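1/3/24

Equipment budget for the year is due in March, so I'm posting the math as I go. We're a small robotics shop in Skelham. One arm on the floor, one more on the wish list.

Got 2 quotes for the second arm, Druvinero and Bataineh. The arm prices are close. The extras are not. Druvinero wants $475 for the gripper mount and cable set. Bataineh wants $300 but the spare fingertips are separate.

Spare fingertips are $200 a set. I left them off last year's plan and paid rush shipping on top -- not doing that again.

Simulation first, purchase order second. Bedroom layout, bed and nightstand on one side, desk and chair on the other, gripper down low over the floor planks.

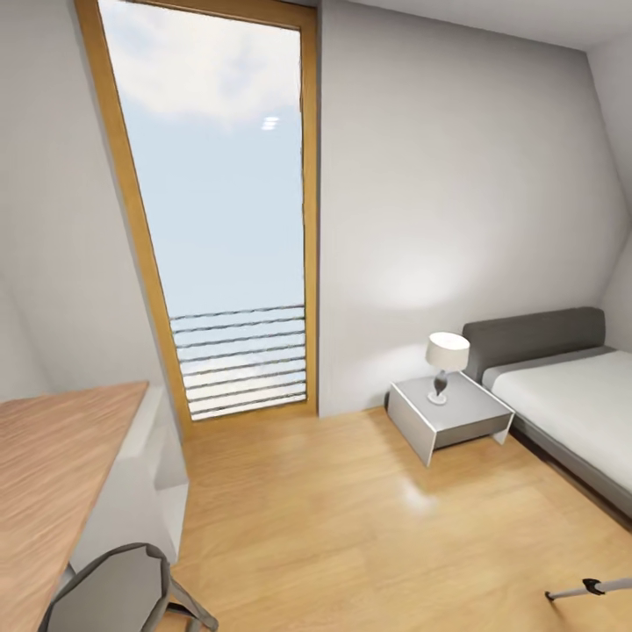
Do you need to buy the arm before you can start testing tasks? You can start in simulation and hold the money until you know what reach and gripper you need.

What sim won't give me is a number for wear parts. For that I'm going by our own repair log.

Hukivov has a lease option too. Still waiting on their paperwork -- if the service visits cost extra, I'll drop it from the sheet.

Next up is floor space and power. We may need another circuit run to the back wall, and I don't have a price for that yet.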